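Randevton craft corner
8 Jan 2023

ok so the great craft table clear-out has started and I'm going to post my way through it because otherwise I will sit down and watch TV (thread)
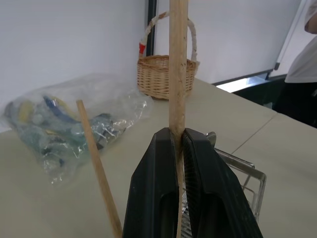
Dowels, wicker basket, wire thing, bag of bits. Day one of the table.

First up, the dowels. I bought these in June for a wall hanging. I had a whole plan with yarn and fringe and a sketch on the back of a gas bill. The gas bill is long gone and so is my interest in fringe, but I still have the dowels and I refuse to throw out perfectly good wood.

They're nice ones too! Pale, smooth, a few smudges from being handled. I might take some fine sandpaper to them and see if the marks lift. If anyone has a better trick than sandpaper please tell me before I get going tomorrow.

Current thinking for the dowels: ribbon rail. You put the spools on, hang it under the shelf, and pull off what you need. I have seen this done with a curtain rod but a curtain rod costs money and these are sitting right in front of me.

Someone is going to say "just use a jar" and I love you but I have tried the jar. The ribbon comes out of the jar in one enormous knot.

Next! The little wicker basket with the tall handle. This one came from the Vikar thrift store and I have moved it from shelf to table to shelf ever since. The handle is wrapped in white and there's a tiny bit of red down by where it joins, so it looks sort of Easter and sort of Christmas and never quite right for either.

I asked my sister if she wanted it and she sent back one thumbs down. Rude. It stays.

I think it's going to be the scissors and glue basket, so I can grab the handle and carry it over to the couch. The arched handle is the whole reason I bought it and I have never once carried it anywhere.

Now the wire basket. Or rack? I've called it both. It's silver and shiny and it used to live in the kitchen until I decided the kitchen was too crowded, and then I brought it in here and made this room too crowded.

Good for paint bottles, bad for anything small. Ask me how many beads I've picked up off the floor. (2,000. It felt like 2,000.)

Which brings me to the clear plastic bag. Oh, the bag. Blues and navy and teal, some yellow, white, grey, all jumbled up in there together. Everything that didn't have a home went into the bag, and then the bag didn't have a home either.

I did think about tipping it all out and sorting by color tonight. Then I thought about how late it was and had toast.

Update after toast: I looked up sorting trays. Brikeck has one with a lid that I like, and Minja has one that's cheaper but no lid, and I know myself. I knock things over. I need the lid.

Somebody asked if I label things. I label things beautifully for two weeks and then I put the wrong stuff in the labeled box and feel guilty every time I open it. So — no labels this time. See-through everything.

Rules for tomorrow: the bag gets opened before I'm allowed to buy any more yarn. The dowels get measured against the shelf. The basket gets its scissors.

If the dowels are too long for the shelf I'll have to find where I put the little saw, and that's a whole other thread.

Going to bed, the table can wait. Send me your ribbon storage pics please, especially the messy ones!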